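Two arms, one operator

Oct 15, 2024

I have been driving robot arms by remote control since April, a few evenings a week, and I said I would write up how the two-arm work has been going. The short version is that it's slower than I planned and my shoulders hurt.

The setup at Jukangate is leader and follower. I sit with a small pair of arms in front of me, one for each hand, and whatever I do with them the big pair copies. Every run gets saved, joint positions and camera video together. When there are enough good runs of one task we train on them and see what the arms can do without me. The recording software is called Trurno, and most of my complaints are about Trurno, so I will keep those short. It drops a session if you hit stop twice. That's the main one.

For the first months I only did one-arm tasks. Pick up, put down, push into a corner. I recorded 329 of those and kept most of them. The second arm changed the job more than I expected. With one arm, if you are a little off you just wait and try again. With two, both grippers want the same few inches of space, and a small mistake on the left becomes a problem for the right.

Handovers are the worst of it. You bring the thing in with one gripper, meet it with the other, close, check, and only then open the first. My hands want to do the last three all at once, the way you would pass a cup to yourself in the kitchen. The arms don't forgive that. I started saying "closed" out loud before letting go, and my keep rate went up.

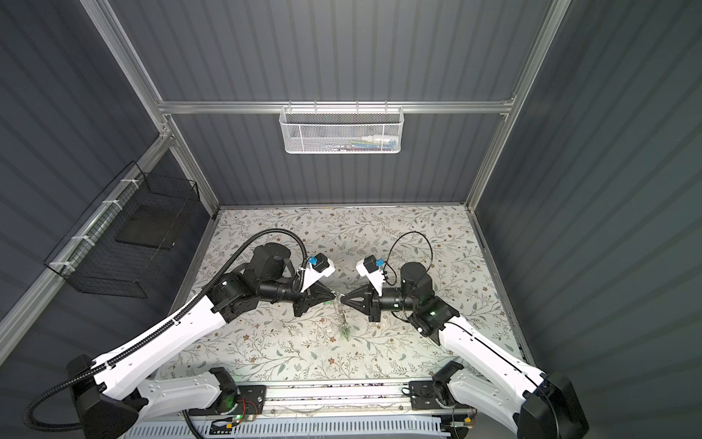 The other thing I had to learn was to stop hesitating. If I hover for four seconds deciding on an angle, that hover goes into the data, and the trained policy hovers too. We had an early version that would bring both grippers together and then sit there trembling. It had learned that from me. Now if I catch myself stalling I throw the run out and start over.

See-through objects are their own headache. In the wrist view I lose the edges, so I end up judging by the colored parts, if there are any. I asked for a few sessions of nothing but clear things and I am partly sorry I did.

Numbers for the current handover task: 77 runs recorded, 60 kept. Most of what I threw out was me letting go early. A few were the follower lagging behind my left hand, which Vakulenko (our name for the control box, long story) does when it has been on all day. A restart fixes it.

Next on the list is the Prellirel task, where one arm holds a pouch open while the other puts something inside. I have tried it twice with no recording on. The pouch folded over both times. I'm going to try coming in lower with the right arm and keeping the left one still, and I'll post again when I have a set worth training on.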